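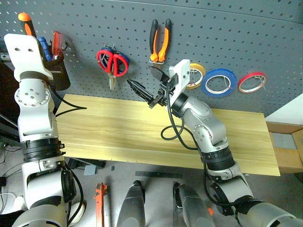 O comentário que chegou pelo formulário da turma dizia o seguinte: se o braço parou sozinho, então não houve falha, a proteção fez o que devia. Fica como ponto de partida para a aula de hoje. Parar é um efeito. A falha está antes, e a parada também pode ser insegura (ferramenta suspensa, braço estendido sobre a mesa).

Aula 6 - Falhas de preensão e parada em células de dois braços
Caso: célula Trasholm, tarefa de retirar e devolver ferramentas em painel perfurado. Turma de setembro.

1. O que aconteceu
- Ciclo 1527. Retirada de alicate do gancho, braço direito.
- Garra fechou antes do fim da aproximação. Pegou o cabo do alicate pela ponta.
- Na subida, o alicate girou e enroscou no gancho. Corrente do punho subiu, o controlador demorou 380 ms para cortar.
- O braço parou com a carga no ar. Operador entrou na célula para soltar com a mão. Aqui está a parte grave, ver item 4.

2. Cadeia de causas (não decorar, entender)
Causa imediata: comando de fechar disparado por tempo e não por posição.
Causa intermediária: depois da troca do dedo da garra ninguem refez a calibração do ponto de ferramenta. Erro pequeno no punho, erro grande na ponta.
Causa de fundo: a ficha de troca da Porura não tinha campo para recalibração. Quem trocou seguiu a ficha.
Lembrar: "erro do operador" não fecha análise. Se aparecer na prova de vocês, eu pergunto o porquê seguinte.

3. Folga de cabo
Ponto que passou batido no primeiro relatório. Cabo externo com laço solto junto da garra pode prender em gancho, em cabo de ferramenta, na borda da mesa. No registro, quase 73 paradas anteriores com código de sobrecorrente no punho, todas rearmadas sem investigar. Padrão clássico: alarme que incomoda vira alarme que se apaga.
Verificar em qualquer célula:
- laço do cabo na pior postura, não na postura de descanso
- interferência entre os dois braços
- cabos soltos no piso, perto da base
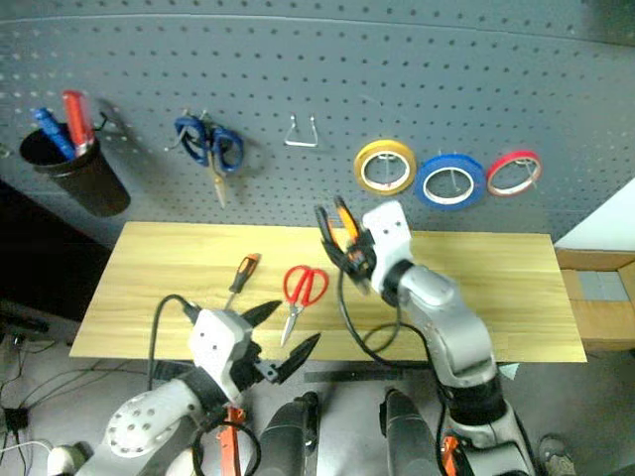
Pode-se abrir a garra pelo painel de comando quando o braço para com a ferramenta presa no ar?
Só depois de apoiar a carga ou garantir que a queda não atinge ninguém, e com os dois braços bloqueados. Abrir primeiro e pensar depois é como se perde um dedo ou uma ferramenta.

4. A entrada na célula
Parada de proteção não é energia zero. Os motores podem seguir energizados, o freio segura mas a mola, o peso e a carga continuam lá. No caso Trasholm o braço esquerdo estava em pausa de programa, que é menos ainda: bastava um sinal de "continuar" para ele andar.
Sequencia correta:
a) parada de emergência
b) bloqueio e etiqueta, chave com quem entra
c) esperar 10 s, tempo de descarga indicado na ficha da célula
d) testar que não move
e) só então mão na ferramenta
Saída: ferramentas fora do percurso, célula vazia de gente, rearme do lado de fora, primeiro ciclo em velocidade reduzida.

5. O que mudou depois
Fechamento condicionado à posição + leitura de abertura da garra. Se a abertura final não bate com a largura esperada do cabo, o braço recua e avisa. Limite de corrente do punho mais baixo na subida. Ficha de troca com recalibração obrigatória e assinatura. Três rearmes iguais no mesmo turno travam a célula.
Discutir: este último item é bom? Pode empurrar o pessoal a zerar o contador. Trazer argumento por escrito, meia página.

Para a próxima: árvore de falhas do item 2, à mão mesmo.

Materiais relacionados
Aula 5 - Sensores de força no punho
Aula 7 - Distâncias de segurança e velocidade
Estudo de caso Liao: queda de peça na troca de garra
Roteiro de laboratório Ladton: bloqueio e etiquetagem
Ficha de troca de dedos, versão revisada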